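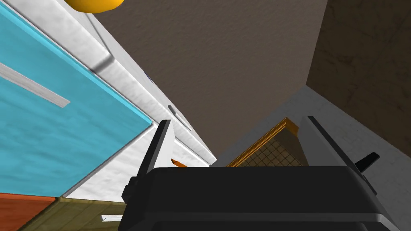

When will a machine be able to tidy my kitchen? Later than the adverts say, and it'll probably start with the drawers.

June
Kalkidan Ayele

I've been arguing about this with my sister since Friday, when she announced she wasn't buying a new dishwasher because "the robots are nearly here". Nearly! She's seen the clips, same as everyone. I've now read far too much about it and I'm the grumpy one in the family.

A lot of the practice goes on in simulated kitchens, and I do love looking at them. Cyan cupboard front, rusty orange panel underneath, a long white worktop, and a black gripper with its two fingers wide open. I'd never choose those colours but I'd happily let a robot loose in there, as a dropped plate costs nothing. My kitchen in Nisasville is another matter. The bar handles are much the same shape, I'll give them that, but one of mine is hanging on by a single screw and you have to lift the drawer as you pull (my husband still gets it wrong after nine years).

And that's my trouble with the whole thing. Opening a drawer is one chore. Putting away 22 bits of cutlery, two of them still greasy, with a child wanting toast — that's a different job altogether, and I haven't seen a machine do it in anybody's real house.

I'm not against it, mind. If a firm like Lornik or Dinsa sold me something that only emptied the dishwasher, slowly, overnight, I'd have it. It could take seven hours for all I care. My sister, meanwhile, is washing up by hand.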